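Household Order, Evening Course
Unit 7: Cables and small leads
Handout prepared by Idalina Moreira

Please read this handout before Sunday and bring your own cables in a bag. Last time several students came with cables which were still connected to other things, and we lost much time.

1. Before we begin

In the previous unit we worked with paper. Cables are easier than paper because they carry no memories, but they have a different difficulty: they catch each other. A drawer with ten cables in it behaves like one large object. For this reason we do not sort inside the drawer. We take everything out first.

Choose a place where you can see well. A clear piece of floor is good, and also a table, if your back is not young. Put your bins near to you before you take out the first cable. If you must stand up and walk each time, you will stop after fifteen minutes.
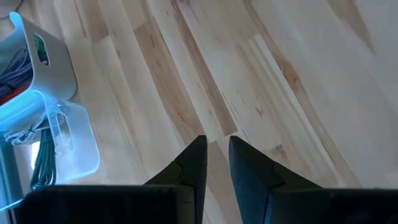 Fig. 1. Stacked plastic bins beside a pale wooden floor.

Stacked bins are fine for storage, but for sorting please unstack them. You can't drop a cable in the bottom one.

2. Making the bundle

We use the simple loop bundle. It needs no tie if the cable is short.

Hold one plug in the left hand. Let the rest hang until it stops turning by itself. Then make loops as long as your hand, one on top of the other, and do not pull. When a short piece remains, pass it once across the middle. The plug should stay outside the bundle, so that you can read what type it is without opening the whole thing.

Braided cables are more stiff and want to open again. Make the loops a little bigger and accept that the result is not so flat.
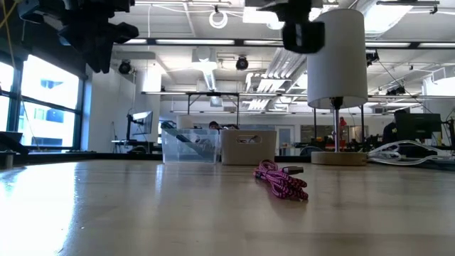 Please do not wind a cable around your elbow, as many of us learned at home. Joaquim Vilela asked me if this is really so bad. For a garden hose, no. For a thin charging cable it gives a twist at each turn, and later the cable will not lie straight on the desk.

3. Spreading out and deciding

When all the bundles are made, lay them on the table with space between them. Do not put them in the bin yet. This is the step that most people leave out. You need to see them together to notice that you have, for example, four of the same type and no long one.

Use colour if you have it. A cable with a strong colour can be given one task (the red is for the camera, the green is for the speaker) and the family learns this faster than any label. Rosário Cordeiro has done it in her house since August and she says that even her father puts them back.
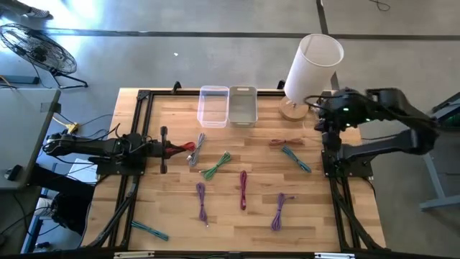 After this we decide. Keep a cable if you can name the device it belongs to and the device is in your home. If you cannot name it, put it in the second bin and write the month on a piece of tape. What is in that bin after 40 weeks can go to recycling.

I recommend a clear bin for the cables you use often and an opaque one for the others. A handle hole is useful if the bin will live on a high shelf.

4. Homework

Sort one drawer only, and write down how many minutes you needed. Abílio Patrício will collect the papers at 9 at the door.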